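Mutodero 12 is out, and the old package name is going away

I've been meaning to write this up since the weekend, so apologies to the three people who mailed me asking what on earth had happened to their builds. Mutodero 12 went up on the package feed this morning, a little after nine, and it's the biggest release we've done since I started helping with the library.

For anyone who's wandered in from a search engine, Mutodero is a small .NET library for reading and writing public transport timetables. You give it a feed, it gives you back stops, routes and trips as proper objects, and you get on with your day. It started life as a helper inside Trandport, the journey planner, and it still lives in the same repository, but plenty of you use it on its own now (hello to the person running it on a ferry company's noticeboard!).

The headline change is the name. Up to now the package has been listed as Trandport.Mutodero.Core, which made sense when there was also a Trandport.Mutodero.Extras, and there hasn't been one of those for ages. From this version it's plain Mutodero. The old listing will stay where it is and will keep restoring, but it's marked as deprecated and it won't get anything newer than 11. Swap the reference, change your using lines, and for most projects that's the whole job. Tegwen Ifans did the renaming, all 411 files of it, and I'd like it noted that she only swore in the chat once.
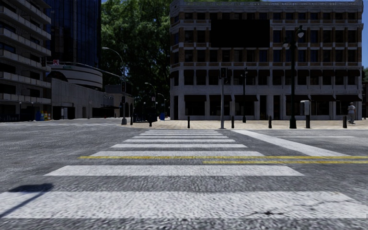 The other big piece is walking transfers, which used to be rubbish. If two stops were close together the library assumed you could stroll between them in a straight line, through a river if need be. Nizar Sayegh has rewritten that part so a transfer can be made of segments, and each segment can have its own type and its own walking time. A crossing is now a thing in its own right, so a zebra like this one, with the road on one side of your sum and the paved plaza on the other, can be put in as a separate segment with its own delay. You don't have to use any of it. If you leave the segments out you get the old straight line back, rivers and all, with a warning in the log.

I tried it on the Zurkemholm feed, which is my usual torture test as it has 29 interchange stops and somebody has typed half of them in by hand. Version 11 took its time and got two of the transfers badly wrong. The new one got them both right, and it did it in 19 seconds on my elderly laptop - not a benchmark, please don't quote it at me. Olaia Villanueva is putting together some proper timings on a machine that doesn't wheeze.

There are some breaking changes, sorry. TransferTime is gone and you want Transfer.Duration. The reader no longer swallows missing stop names, it throws, and if you liked the old behaviour there's a Lenient setting on the options object. Anything below .NET 8 has been dropped. Shanti Mishra has written a migration page in the docs folder and it's much clearer than I'm being. 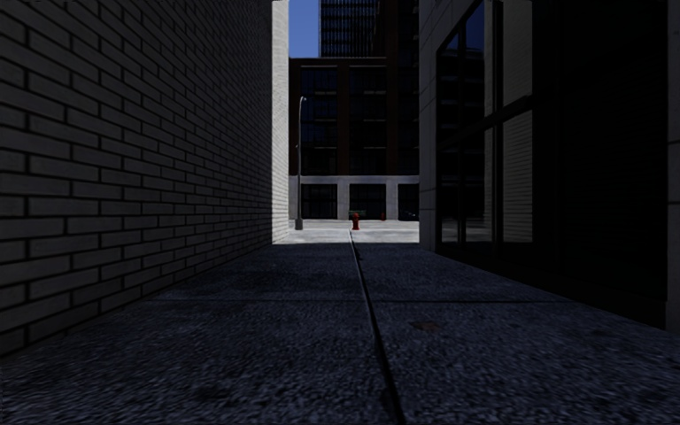

One known problem before you all rush off. If you've got the Tindall caching add-on installed, it still asks for the old package by name, so you'll end up with both in your project and a heap of ambiguous type errors. Juwita Kusuma, who looks after Tindall, has a fix ready and is hoping to get it out in June. Until then you can either stay on 11 or take the caching out, and I'd stay on 11 unless you badly need the new transfers. I did try forcing it with an alias and it sort of worked, but I wouldn't put it in front of real passengers.

Bug reports go in the usual tracker, under the Mutodero label, and if you can attach a cut-down feed that shows the problem we'll love you forever. We've had nearly a dozen reports from the preview already and most of those are fixed in what went up today. The ones that aren't are mostly to do with trips that run past midnight, which Nizar has bravely said he'll look at next.

Licence is the same as before. The source is tagged v12.0.0 and the symbols package should show up once the feed has finished indexing, which it hadn't when I last checked.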